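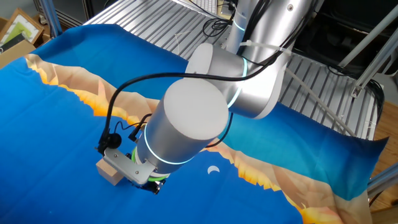 August, before breakfast

Share 4 | Comments 4

Woke early and lay there looking at the bedroom wall, which is still the landlord's cream with the gray smear behind the door. I've been told to paint it blue. Annelies told me, and then Wim told me, and then the woman at Verbruggen told me while I was trying to buy a drain plug. Blue slows you down, apparently. Blue helps you sleep. I asked Annelies how she knew and she said everybody knows.

She has lent me a booklet from Hadden, the paint people, called Rest by Color. It says sleepers in blue rooms wake "renewed." It doesn't say who they asked, or what color the other bedrooms were, or whether anyone had a baby or a neighbor with a leaf blower. A paint company thinks I should buy paint. I can't say I was knocked off my chair.

I did sleep badly again. Hot, window open, the dog two doors down going off at 4 in the morning like it was being paid. I don't see what a wall does about that.
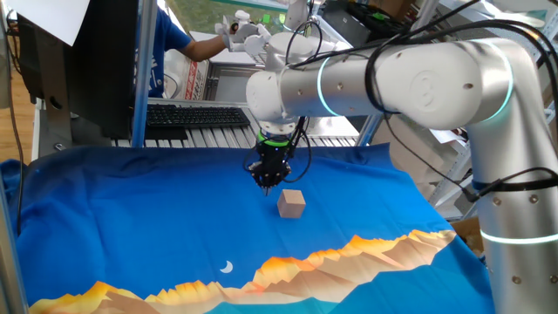 Same day, after lunch

Walked into Henuncombe for the sample cards. They have a whole rack of blues now and the names are ridiculous. Harbor Hush. Slow Tide. One is just called Enough, and costs more than the others. I held Slow Tide up to the window, then to the strip light, and it was two different colors, neither of them on the card.

Kobe was at the counter having a tin mixed for his hallway. He did his bedroom last winter and swears by it. I asked what else he changed last winter. New mattress, he said. Stopped drinking coffee after dinner. Moved the phone charger to the kitchen. But it was definitely the blue! I like Kobe very much and I let it go.

A gallon of the good stuff plus rollers and tape comes to almost $100, and I'd need a second coat over that cream. For the same money I could get a decent blackout shade and still have change for earplugs. Ifeoma thinks I'm being tight. Maybe. She has never had to paint around my wardrobe, either, and it doesn't move.

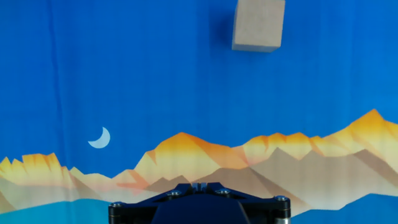

Ifeoma came by with her color wheel this afternoon and we had it out properly. Her line is that it's all in the shade, and that I'm picturing a cold blue when I should be picturing a warm one. I'm not sure I believe in warm blue. What I will admit is that blue does something for whatever you put against it. The pale wood block in the picture looks almost creamy next to that strong cobalt, and there's a shadow beside it that has gone a deeper blue again. So my pine headboard might well look better. Looking better is a fair reason to paint a wall. I'd just like someone to sell it to me as that and leave my pulse out of it.

Ifeoma also mentioned the Drellov method, where you stare at a blue card before bed and breathe. I said I could breathe without the card. She left the card anyway. It's on the fridge, holding up the gas bill.

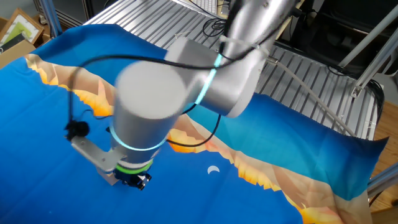

Vasanthi Nadar

After supper now and the light's nearly gone, and in this light the cream is fairly blue already, for free. I've taped Slow Tide and Harbor Hush next to the bed and can't tell them apart.

What I've decided is to do the shade first. Two weeks with the window dark and no coffee after dinner, and I'll write down what time I wake. Then paint, if I still want to, and write it down again. Wim says that isn't how normal people decorate. He also says magnets help his knee.

Must take the drain plug back tomorrow, it's the wrong size. And ask next door, nicely, about the dog.

Contact | Copyright Vasanthi Nadar | Back to top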